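Gindora Residents' Help Exchange
Category: Household and Tenancy
Topic: Storing bedding and blankets in a furnished apartment over the summer

Posted by Sandrine Tanguy
Sunday, June 8, 2025

I am the leaseholder of a furnished one-bedroom apartment in the Renaud building. My lease requires that all bedding supplied with the unit be returned in the condition recorded on the inventory. The inventory lists two wool blankets, one quilted bedspread and four pillows. I do not use the wool blankets between now and October, and the closet is small and rather damp on the outside wall.

I would be grateful for guidance on the following. Is it acceptable to keep wool blankets in vacuum bags for the whole summer? Must they be dry-cleaned first, or is washing at home sufficient? The care labels are too faded to read. Finally, would the management office treat light pilling as damage? I have read the section on furnishings in the tenant handbook and it refers only to "reasonable care," without further detail.

I do not have access to the basement storage cages, which are fully assigned.

3 answers

Answer from Wagner Mendonça
Building representative, Cloria Court
Marked as accepted

The handbook does not define reasonable care for textiles, and the office has generally applied the ordinary meaning of the words. Light pilling on a wool blanket is regarded as wear. Holes, burns, felting and stains that remain after cleaning are regarded as damage and may be charged against the deposit.

With respect to cleaning, blankets should be put away clean. Moth larvae feed on wool, and they are drawn in particular to places where there is skin oil or spilled food. As your labels cannot be read, I would advise against machine washing. A wool blanket that shrinks cannot be restored, and the office will not accept a missing label as an excuse. Professional cleaning is the safer course. Keep the receipt and attach a copy to your inventory sheet, so that the date of cleaning is on record if a question comes up at the end of the lease.

With respect to vacuum bags, they are permitted. They do keep moths out. However, wool that is held tightly compressed for several months may lose some of its loft and come out with hard creases. If you use them, remove only part of the air and lay the bag flat. The blanket must be completely dry before the bag is sealed, as any moisture will remain inside with it.

A cotton storage bag with a zipper is a good alternative where the closet is dry. Yours is not, so please note the following:

Do not place the bag against the outside wall or directly on the floor. A shelf on an inside wall is suitable.

Open the closet door for an hour or so on dry days.

If you buy a moisture absorber, stand it upright in a tray and empty it before it is full. The liquid it collects will mark fabric and wood. The Trikden refill packs sold at the front desk fit most holders of the usual size.

Cedar blocks are a help but should not be relied upon alone. Their scent fades and they need light sanding from time to time. Mothballs are not allowed in any unit under the house rules — this applies to closets and to sealed containers alike.

You should also report the damp wall in writing. It is a maintenance matter and it is the landlord's responsibility to inspect it. Use the general repair form and select item 14, "moisture or condensation." A tenant who has reported damp is in a much better position if furnishings are later found to be mildewed.

Answer from a registered member

Mine stay out in the living room all year and I have had no trouble with them. Wool likes air. I shake them on the balcony every other week and fold them along a different line each time so that no crease sets in.
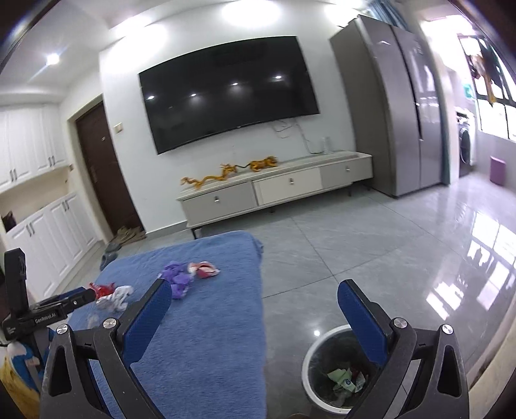 I would add that direct sun will fade a dyed blanket within one summer, particularly along the folds. If yours will be out in the room, choose a spot away from the window and turn them over when you clean. Pets are a separate question. My cat is not permitted on the inventory items and has her own fleece, which goes in the wash at 94 degrees Fahrenheit with the towels.

As for the bedspread, quilted cotton may go in a normal pillowcase and be slid under the bed. There is no need to purchase anything.

Answer from a registered member

Vacuum bags are fine. I used them for two years in unit 16. Buy the ones with a double zipper, the cheap ones let air back in after a week.

Comment from Sandrine Tanguy

I thank all three respondents. I have submitted the repair form and will take both blankets to the cleaner this week. May I ask Mr. Mendonça whether the receipt should be in the name of the leaseholder?

Comment from Wagner Mendonça

It should, if the cleaner is able to provide it. A receipt without a name is accepted provided that it states the items and the date.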